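The people who teach the machines should get a say

Last April, Randora began paying people in Parsons to do chores with a gripper in each hand. I was one of them for most of a year. The work is simple to describe. You pick up a small thing, put it down somewhere else, and do it again until the shift is over. The recordings go to Cila, the company's training program, and a robot is supposed to learn from them.

I do not think the job is a bad one. It pays better than the packing line at Tislow, where I worked before, and I could sit down. What bothers me is how little the people doing it are asked.
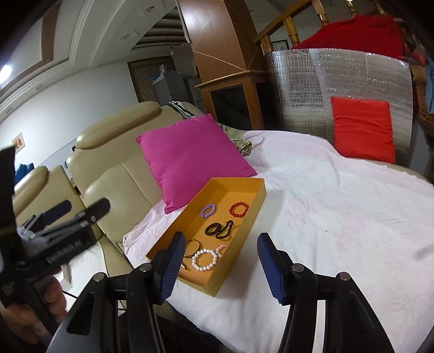
Bracelets and hair ties in a tray, with the gripper open over them.

Anyone who has handled elastic hair ties with two stiff fingers knows they catch on each other. A bangle lying flat is hard to get under. We worked out ways to deal with both, and those ways went into the recordings. They never went into a meeting. Our sheet had a target of 40 pickups and a box for remarks, and I never heard back on a remark.

At Tislow, the sorting arms came in the same way. Four of us were moved to other stations and told afterward.

Companies will keep automating this kind of work, and I am not asking them to stop. I want the workers told what their recordings will be used for, and paid again when they are sold. Randora could put both in the next contract.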